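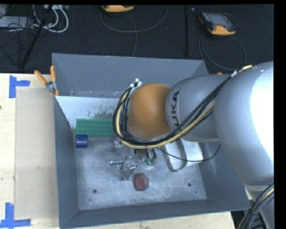 Skellivberg Repair Evenings to Return After Winter Break

27th February

The repair evenings at the old Ross Street schoolhouse in Skellivberg are starting up again next month, and if you have a lamp that flickers or a coat with a stubborn zipper, you may want to dig it out of the closet now, before the sign-up sheet fills the way it did last fall.

The evenings began in September with a handful of folding tables and a borrowed sewing machine, and over the season neighbors carried in more than 700 things that would otherwise have gone to the dump. Toasters were the most common by far. There were also a good many wool sweaters, a cuckoo clock from somebody's grandmother, and a sled that needed only one new bolt and went home the same night with a very happy five-year-old.

This time the program has a little more room to spread out. The Pellance Hardware store on the square has offered its back storeroom for the bigger jobs - bicycles, chairs, the occasional lawn mower - while the schoolhouse will keep the sewing, the small appliances and, of course, the coffee. It is a short walk between the two, and there will be a lantern at the corner for those who haven't been over that way in the dark.

Visitors can bring up to 4 items each. Repairs are free, although there is a jar by the door for thread, fuses and glue, and it's always nice to hear it rattle. Anyone who would like to learn a repair is welcome to pull up a stool and do the work alongside the person at the table, and many people did just that last year and came back later to help others. Microwaves and anything with a gasoline smell still can't be accepted indoors.

Folks from Dranddale have asked whether they may come too, and they certainly may. The number 5 bus stops in front of the schoolhouse, and the last one back leaves at a quarter past nine, so please keep an eye on the clock if your project is a long one - it's easy to lose track once the soldering irons are out and the talk gets going.

The sign-up sheet is at the Skellivberg library, on the counter next to the seed packets. You can also call the library desk at extension 1522 and ask to have your name added. Doors open at six, and there will be pie on the first night.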